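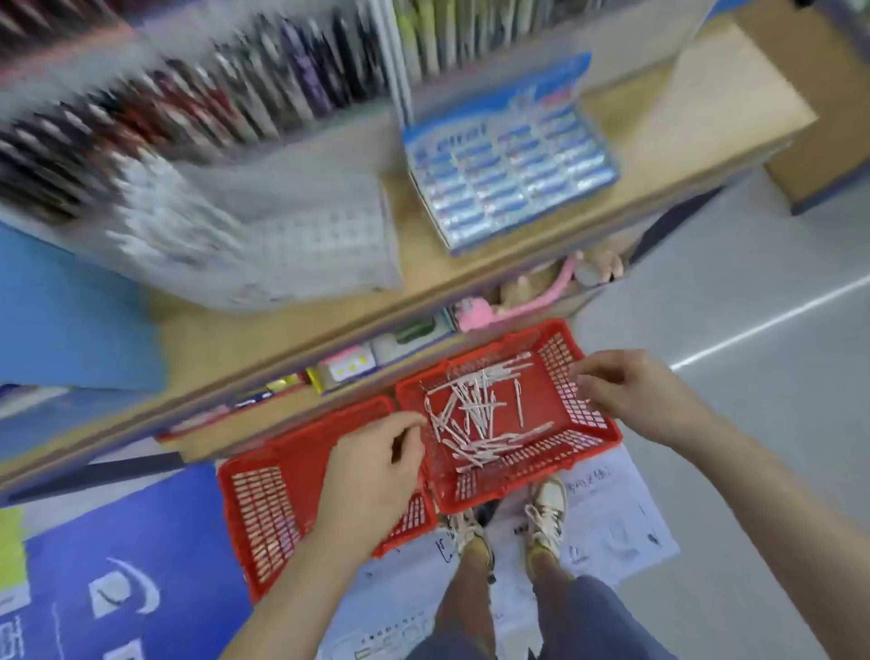 Photo: Stojanovska

CLIMBING GROUP SAYS "ANCHOR CHECK" APP SHOULD NOT REPLACE A HARD LOOK AT THE BOLTS

Arnow Climbers' Association asks Laltum to publish its test data before October

The Arnow Climbers' Association will not endorse the Laltum bolt-rating app at the crags it looks after, and it is asking members to treat the app's green, yellow and red scores with caution.

Laltum says its app can judge the health of a bolt from a phone photo. The association tried it this season at Cunari, a limestone cliff with 40 routes and 282 bolts. The app gave a green score to 11 bolts that our own crew had already tagged for replacement. Some of those spin by hand. A photo does not show a spinning bolt, and we have yet to hear how the company plans to get past that.

We asked Laltum how many of its ratings were checked against bolts that were later pulled and tested. The reply spoke of "strong confidence across rock types." It did not include a number.
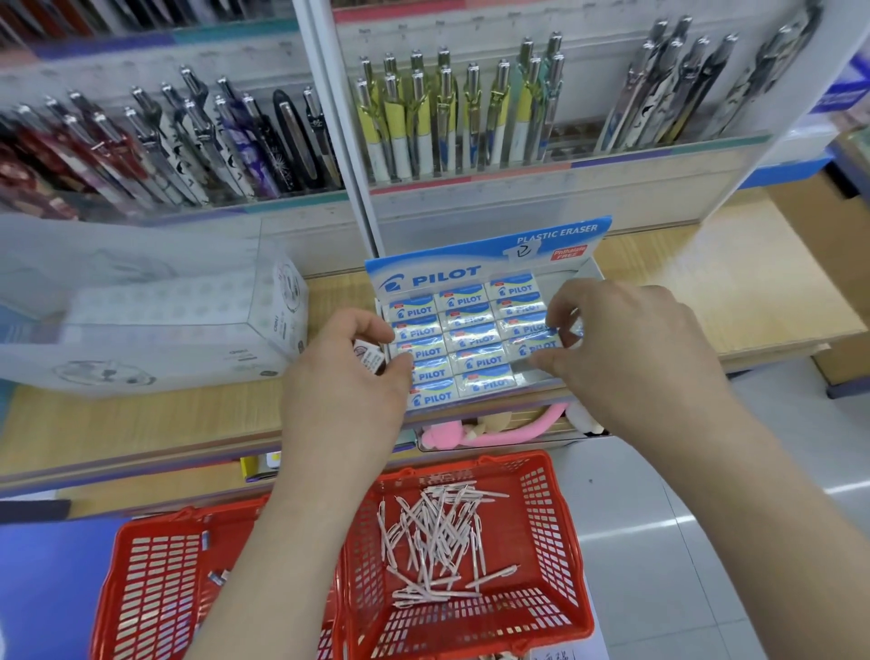
Pilot plastic erasers on a shop counter.

The association has no quarrel with new tools. A shared record of old hardware would be welcome, and the app's map is easy to use. But a color on a screen is a poor reason to trust a rusty hanger 35 meters off the ground, and newer climbers may not know that.

Until the data is public, the association will keep its own paper log at Cunari and will go on replacing bolts by age, wear and hand inspection. Climbers who find loose or rusted hardware should report it through the association's website, whatever score the app gives.

The Arnow Climbers' Association maintains fixed anchors on the cliffs near Arnow.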